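### 3.2 Shared tables and the center position

The second part of the study looked at small tables that no one person owns. Desks had been covered in the first part, and the pattern there was simple: people put things where their dominant hand could reach them, and the far corners filled up with paper. Shared tables were harder to read. They stood in corridors, beside windows and at the ends of rows of desks, and the people who used them often could not say who had put a given object there or when.

We visited 15 shared tables in two office buildings in Stistport between January and April. All were used by staff at Grikix and at a smaller firm on the floor above. Each table was visited in the morning before 10 and again late in the afternoon. At each visit we noted the objects on the surface and sorted them into three zones: the rim, meaning a band one hand wide along the edge; the center, meaning a circle about as wide as a dinner plate; and the ring between the two. Over the full period this gave 273 entries on the record sheets. An object seen at both visits on the same day was entered once for each visit.

Sorting was done by object class. Drinking items (bottles, mugs, cups, cans) formed one class, and the things that go with them -- coasters, spoons, lids -- formed another. Paper items were split into bound and loose. Boxes, bags and wrapped gifts were put together as containers, whether or not we knew what was in them. Objects we could not name were entered as "other" with a short note. We did not open, lift or move anything.

The rim was used mostly for objects that had just been put down. Notepads and mugs were common there, and staff described the rim as the place for things they meant to pick up again. The ring held most of the bound paper and almost all of the containers. On tables that stood against a wall or a cabinet, the side away from the chairs worked as a kind of shelf. Books went there in rows, with boxes behind them, and the objects stayed in that order from one visit to the next.

The center behaved differently. On tables without a coaster it was often bare, or crossed by a sheet of paper that belonged to a pile at one side. Where there was a coaster in the middle of the table, a drink was usually standing on it, even when the rest of the surface was crowded. Figure 4 gives a case from a round table with stationery on the near side and books and boxes farther back.

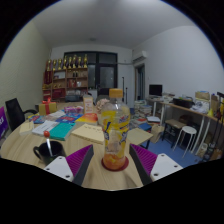 **Figure 4.** Bottle on a red coaster at the center of a round wooden table. Notebooks, notepads and a mug with a spoon lie in the nearer part; books, boxes and a gift box with a ribbon stand toward the back.

Apostolos Zervas, commenting on a draft of this section, objected that a coaster in the center tells us little about habit: a person who puts down a coaster has already chosen the spot, and every later drink simply follows it. He added that the same would hold for a tray or a folded napkin, and that the center should be treated as a marked place from then on.

We accept most of this. The coaster does mark the spot, and our records cannot separate the first choice from the later ones. It remains of interest that the spot chosen was so often the middle, where a drink is farthest from everyone and has to be reached for across other things. When asked, staff gave two answers. One was that a bottle near the edge gets knocked over. The other was that the middle is the only part of the table that looks the same from every chair, so no one feels that it is theirs to fill. The second answer came only from users of round tables.

Mugs did not follow the bottles. A mug with a spoon in it was nearly always placed near the front, within reach of a chair, and often next to a notebook. We take this to be a difference between a drink that is being worked through and a drink that is being kept. A capped bottle can be left. A mug has a shorter stay, and people tend to keep it close to whatever they are reading or writing.

Gifts and gift boxes were a small group but a steady one. They stood at the back of the table and were seldom moved, and notebooks were laid in front of them more often than beside them. Two people told us they would not put a cup down next to a wrapped box. Fröhlich, in a study of reception counters made in 2000, reports a similar distance between flowers and paperwork, though her counters were long and narrow and had only one open side.

Two limits should be stated. The zones were drawn by eye, and on the smaller tables the ring was narrow enough that a large notebook could lie in all three at once. In those cases we entered the zone that held the greater part of the object. Also, none of the tables was cleared on a fixed schedule during the study. The Zorkham offices, which clear shared surfaces every evening, are taken up in Section 3.3, and the order of objects there differs mainly at the rim.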